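6 July isn't how we write it in this book, but the new stamp only does it the other way.

July 6, 2024
Entered by Auður Dalsgaard

Glove bench, continued. Hjalti has been promising to settle the knit question since May, and has now settled it by going on leave, so I have the samples and his handwriting, and of the two the samples are easier to read.

Mostex sent the dark knit in place of the grey we ordered. I don't mind the colour, but it swallows every bit of light in the room and finding a dropped stitch in it is like looking for a cat in a coal shed. The waffle texture is fine and even. I have no complaints about the ribbing either, which is tighter than on the Darkonine lot and doesn't go wavy when you roll it.
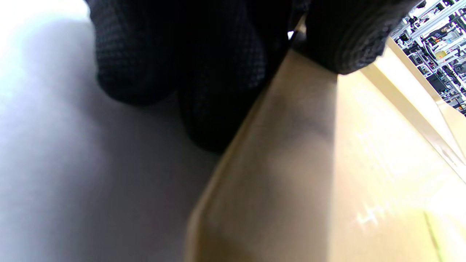 Dark knit, waffle and rib, bunched over the tan edge.

Weights this morning: 323 g for the Mostex bundle, 319 g for the Darkonine. Hjalti's note says 194 g for one of them but not which, or whether he had taken it out of the bag. I have left his figure in with a question mark next to it. He can have a pencil when he's back.

Tried six pulls on the rib by hand. Highly scientific. It went back each time to roughly where it started, and my thumb did not. Need the proper clamp, last seen going down the corridor with somebody from the Clatus job.

Then on to the glove. The mesh is fine enough that I had to get my nose down to it to see the grid at all. Kjærgaard want to know how it behaves when the hand is curled, so most of the afternoon went on curling. It bunches into fat lobes and looks like a small aubergine with opinions.
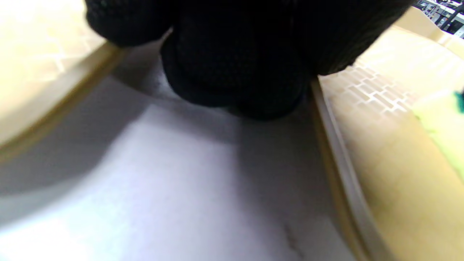

Black knit glove over the white surface, tan rim to the left.

Still to do:
- wash test, both lots, 30 degrees, separate loads (Hjalti, SEPARATE)
- ask Mostex whether the grey exists
- retrieve clamp
- new bulb for the bench lamp before I look at any more black

Samples are in the second drawer, bagged and labelled. Please leave the labels on.

2 comments · 0 shares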